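Simulated Trials and the Derkthorpe Code: Your Questions

Does a pass in simulation count as a safety test?
No. It shows the arm followed the task rules in a model somebody tuned. We ask for 300 simulated runs before hardware, and I would still stand behind the fence on day one.

What should the starting layout look like?
Arm parked well above the table, objects spread out, nothing under the gripper that it doesn't need. Vendors like tidy layouts with two items. Ask for more.
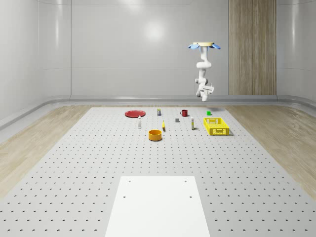 Arm raised over the far end of the table.

Do we need every camera view on file?
Yes. Renatine once sent us 50 runs from a single angle, and Euan Dunbar sent them back on Thursday. An overview can hide a bad grasp - so can a flattering close-up.

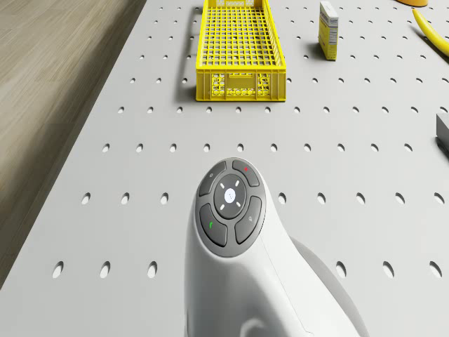
Same table, closer view with the yellow crate.

Who decides whether a grasp is acceptable?
A person who didn't write the controller. Nathalie Nguyen reviews 20 grasps per batch and marks any where she can't see contact. "The score was high" is no answer to that.

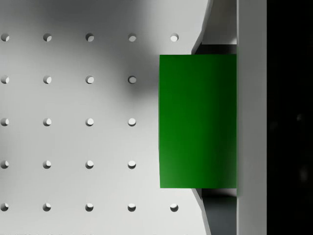 GRASP CHECKS

Is one view of a block against a finger enough?
Not for us. From straight overhead you can't judge height or grip force. Log both, and keep the logs for 2 years.

Can we quote our simulated success rate to customers?
Only with the word "simulated" next to it, in the same size type.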